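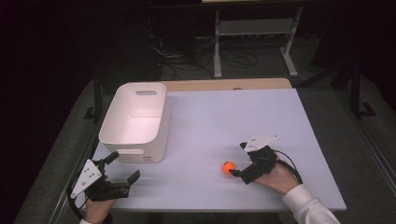 Sendwood Student Robotics Club Opens Spring Season With Ball-Handling Project

SENDWOOD, May. The Sendwood Student Robotics Club has begun work on Flinora, a project in which members use hand-held grippers to practice picking up a ball and placing it in a plastic bin.

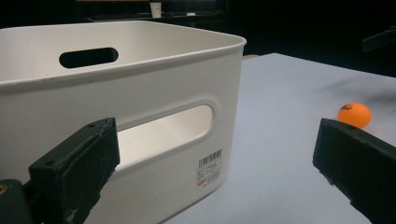 Six teams will take part, and the club plans to record 2,000 attempts before the Wako Student Challenge. Each run is limited to 60 seconds. The recordings will be used to train the club's robot arm. Applications for the fall session are now open to students.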